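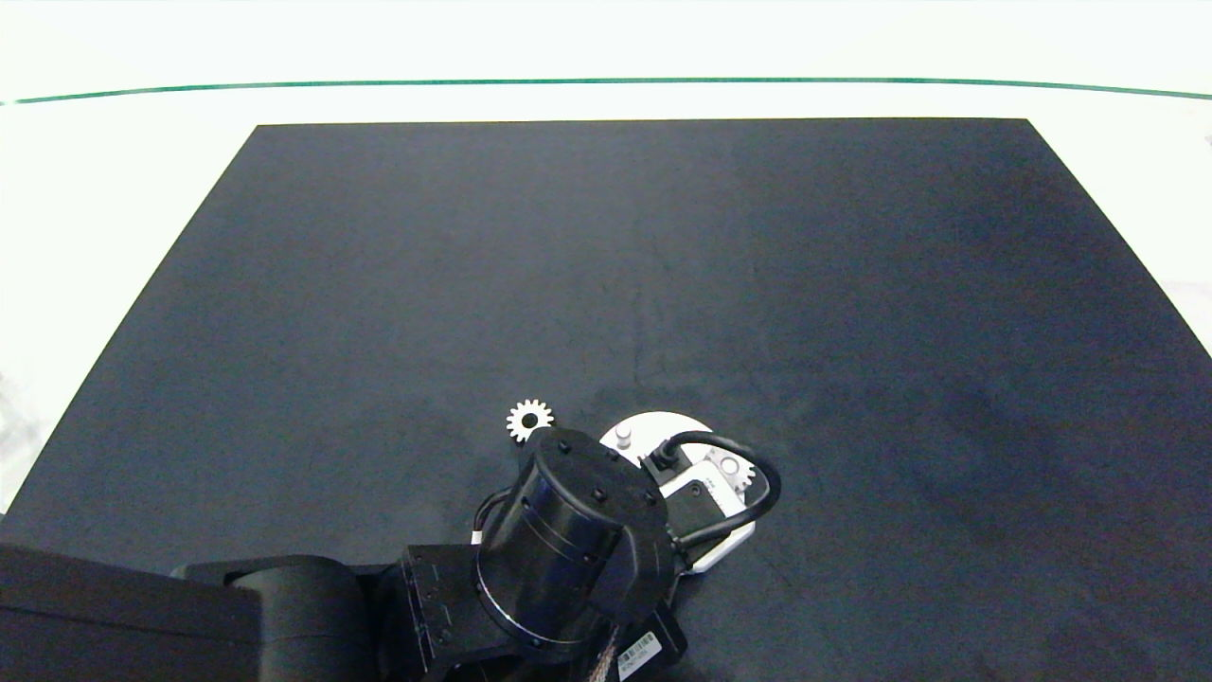 Choosing a Surface: Report on the Gray Mat
Project Rastine, second-year workshop module
Last updated: July

1. What we set out to do

The assignment was to pick one piece of equipment from the Alvarado workshop that everybody uses and study it properly. Other groups took the lathe, the kiln and the 3D printer. We were last to the sign-up sheet and got the work mat.

It is a large, dark gray mat that lies on a white surface. Until this project we had put our lunch on it.

Our question was whether the mat makes bench work easier than the bare white surface underneath, and whether it has been damaged enough to need replacing.

2. The mat

The finish is matte, which turned out to be its best quality. Under the workshop lights the white surface glares so strongly that it is hard to look at for long, and the mat does not.

Its color took us an entire meeting. In some light the left half looks like a bluish slate and the right half goes darker and slightly purple. One member of the group maintained that it was two mats. It is one mat. We wrote "charcoal" on the form and moved on.

There are faint scuffs and a few thin pale streaks, mostly toward the middle, where people work. The streaks did not come off with a damp cloth, or with the Prosavby cleaner from the supply closet, or with a thumbnail.

3. Method

We dropped 100 small black screws, one at a time, onto the white surface and timed how long it took to find and pick up each one. Then we did the same on the mat. We used the same two people for both rounds, and they would like that noted.

We then repeated everything with paper clips, washers and offcuts of white thread. The final log had 531 entries. This is fewer than planned, as the washers rolled under a cabinet and stayed there.

4. Results

Black screws were quicker to find on the white surface. This was a blow to the mat and, by then, to us personally.

Thread was far quicker to find on the mat. Paper clips were quicker on the mat too, mostly because the glare hides anything shiny. Washers rolled less on the mat, and we have the cabinet to back us up on that.

The scuffs made no difference to any of the times. We had prepared over 3 pages on scuffs and have moved them to the appendix.

5. Recommendation

Keep the mat. Use the white surface for small dark parts and the mat for everything else. Replacing it with the Ater model in the supply catalog would get us a nearly identical mat without streaks, at a price the department has already declined to discuss.

If we did this again we would test under window light as well, and we would use square washers.

Comments (3)

benchhog: My group had the kiln and we were not allowed to turn it on, so count your blessings.

tallow_ink: Could you post the appendix? I have a streaky mat at home and want to read about scuffs.

rm2_evening: Those were our washers. Please check under the cabinet again.

Contact the workshop office | Copyright Alvarado workshop students | Back to top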